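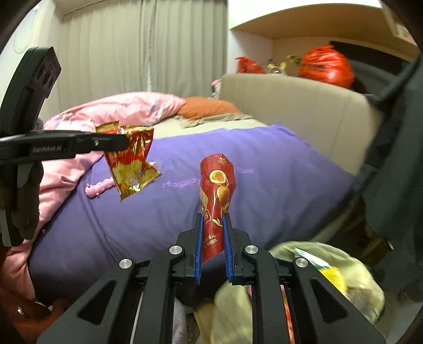 Snack wrappers in red and in red and gold foil.

Home | Features | Archive | Subscribe
Print this article | E-mail this article
Search this site Go

What the Wrapper Is Made Of

The town of Mekville sends its household recycling to a single sorting hall on the eastern bypass. Paper, cans and bottles leave the hall in bales and are sold. Snack packaging leaves by another door and is burned.

The difficulty lies in the film. A typical chip bag is built from several thin layers — plastic for strength, a metal coating to keep out light and air, and a printed skin on the outside. The layers are bonded together, and few plants are equipped to separate them.

Since October, the regional waste authority has paid for a trial at Fragkou, a packaging firm with 109 employees. Under the direction of Nadège Pons, the firm is testing a bag made from one family of plastic. Such a bag may be melted and reused with other films of its type. It costs more to produce, and the shelf life of the contents is shorter.

"Our customers expect a crisp product after many weeks in a warehouse," Ms. Pons said. "We have not yet met that standard with every recipe."

The authority has also placed 50 collection bins outside grocery stores in Mekville and neighboring Mumodville. Residents are asked to empty the bags and leave them unfolded. Kojo Alhassan, who oversees the program, reports that the bins are emptied each Monday and that food residue remains the main cause of rejected loads.

Grocers have raised concerns about sidewalk space. The authority will review the sites before it signs a second contract.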